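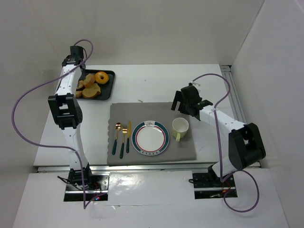 Grants > Brirkholm Fund > Reports from the Field

Community Supper Project: Where the Money Went This Spring

April, by Yung-ching Liu

Dear all at Brirkholm,

You asked for a progress report of one page, and then sent a four-page form for it. I have used the page.

We have served 3,179 suppers at the Novier Street hall since the grant began. The plan said fewer, but the plan was written before the bakery next door closed and its regulars discovered our soup. Sunday is still the busy night. Tuesday is still lasagna, despite a petition.

The new stove is in. It cost $434 more than quoted, most of that going to a gas fitting the hall had been doing without since before I moved to town. Ahn Plumbing did the work in two visits, the second to finish the first.

Home delivery is behind. We promised 152 households and reach almost that many on a good week, but the Mimell side of the river needs another driver, and the one who applied doesn't care for bridges. I've asked the high school to post a notice.

Still to do before summer: replace the walk-in door seal, renew the food permit, and settle the lasagna question. Receipts are attached, including the one that went through the dishwasher.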